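厨余堆肥粉到底有没有用？用了半年，说点不好听的

阳台种植 > 土壤与肥料
回复 23 · 收藏 41 · 分享 6

楼主 晒不干的萝卜

先说结论：我不太信了。

去年冬天跟风买了 Florater 的发酵粉，就是那种撒一层厨余撒一层粉，密封，号称“两周变黑土”的。包装上写500克够一家三口用一季，我家两个人，一个半月见底。

现象如下：
第一批菜叶子加咖啡渣，压得很实，两周打开，菜叶还是菜叶，颜色黄了，味道像泡菜。客服说这叫“预发酵”，要再埋土里一个月。那包装上的“黑土”指的是什么？
第二批我按客服说的切碎、沥水、粉量加倍，结果差不多，酸味淡一点。
第三批干脆一半加粉，一半只加干树叶和旧土，放同一个角落。到七月翻出来，我让家里人闭着眼摸，分不出哪份是哪份。

我知道样本小，温度也没记。可是广告里那些对比图也没写温度啊。

有没有人真的做过对照的，来说说。

2楼 阿蕨

你这个是厌氧的，本来就不会直接出黑土。波卡西那一套做出来就是酸的，埋土以后才分解。产品文案写得烂，不等于东西没用。

3楼 晒不干的萝卜（楼主）

回2楼：原理我看过。我问的是加粉比不加粉好在哪里。第三批两边都埋了，时间也一样。

4楼 老屋北窗

楼主第三批那个不算对照。一半加干叶一半加粉，变量差了两个，碳氮比都不一样。要比就两边都加干叶，只差粉。

5楼 晒不干的萝卜（楼主）

这个批评我认，下次重做。不过反过来想，干叶不要钱，粉要钱，效果摸不出差别，对我这种普通住户来说也够做决定了。

6楼 Montoya的猫

我用的是 Danidico，比 Florater 便宜，一包80块。夏天确实快，冬天基本不动。后来发现夏天不加也快……所以我也说不清。

7楼 青石板

说个题外的。我们小区去年搞厨余分类试点，请了一位 Corinne Whitlock 来讲课，讲得蛮好，但是讲完就发 Drakach 的试用装，我当场就觉得味道不对了。她说一户一年能减下来100公斤垃圾，我举手问这个数是称出来的还是算出来的，她说是“模型估计”。谁家的模型，没说。

更麻烦的是分类本身。厨余桶里什么都有，塑料袋、牙签、纸巾，可回收那边也一样，该进去的没进去，不该进去的一堆。粉再好，原料混成这样也白搭。
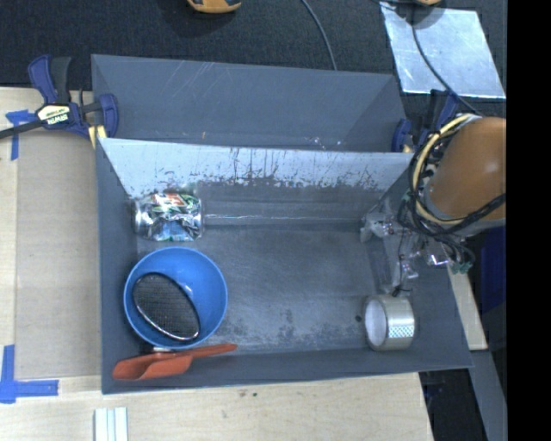
所以我现在的看法是，先把分类这一步做扎实，再谈用什么菌。顺序倒过来，就是花钱买安心。我们楼道口贴的宣传单换了三版，每一版都在讲堆肥多神奇，讲鱼骨头和剩汤该往哪儿放的只有一行小字。

8楼 阿蕨

7楼说的是小区层面，楼主说的是自家阳台，两码事。自己家的厨余还能分错？

9楼 青石板

能啊。茶包你拆不拆？很多茶包是带塑料纤维的，埋一年挖出来还是一张网。水果上的小标签也是。

10楼 豆角不上架

茶包+1，我挖出来过，完整得可以再泡一次。

11楼 Hazel Kowalczyk

在国外种菜，中文打得慢，见谅。我邻居 Obadia Kimaro 堆了很多年，从来不买粉。他的办法是每次加完厨余，从老堆里铲一铲子成熟的堆肥盖上去，菌都在里面。我照着做，夏天大概三个月，冬天就等着。我觉得买粉的钱不如买一个好一点的翻堆叉。

12楼 阿蕨

有老堆当然不用买。新手第一桶哪来的老堆？粉就是干这个的，不要一棍子打死。

13楼 老屋北窗

新手可以去公园落叶下面抓两把腐土，或者跟种花的邻居要一点。实在没有再买粉，一包也够了，用不着每季都买。商家希望你每季都买，这个才是问题。

14楼 菜地里的会计

来算账。算上桶、粉、沥水篮，我第一年花了2,000多，产出的土大概能填四个长条盆。同样的钱买营养土可以把阳台堆满。别跟我谈环保，我谈的是账。

15楼 豆角不上架

2,000也太夸张了，你买的什么桶？我用的是楼下油漆店给的空桶，洗了好几遍。

16楼 老屋北窗

油漆桶种吃的东西还是算了吧。

17楼 菜地里的会计

带水龙头的那种双层桶，买了两个，有一个龙头漏，漏出来的液体把木地板染了一块，地板还没算进去。

18楼 晒不干的萝卜（楼主）

漏液+1。那个液体说是“液肥”，兑水浇花。我兑了浇薄荷，薄荷没什么反应；浇绿萝，叶子黄了两片。当然也可能是它本来就要黄。

19楼 阿蕨

你兑多少倍？

20楼 晒不干的萝卜（楼主）

包装上写100倍，我就按100倍。家里没有那么大的壶，分两次兑的，误差肯定有。

21楼 阿蕨

那浓度应该没问题，先看看是不是浇多了。绿萝闷根也黄。粉这件事我还是保留意见，你重做对照的时候两边的含水量也得控制一下，手捏成团、不滴水那个程度。

22楼 晒不干的萝卜（楼主）

行。两边都加干叶，同一批厨余切碎拌匀再分，一边加粉一边不加，这回买个温度计插着。做完来更新，不管结果向着谁。

23楼 Montoya的猫

插眼。顺便问一句，鸡蛋壳到底要不要碾碎，我家那批埋到现在还是壳。

本站使用 Cookie 以改善浏览体验。继续浏览即表示您同意我们的 Cookie 政策。［接受］［设置］

相关帖子
阳台蚯蚓箱夏天逃跑怎么办
椰糠洗不洗？各家说法汇总
旧土暴晒能不能杀虫卵
咖啡渣直接铺盆面发霉了
双层堆肥桶龙头漏水的几种修法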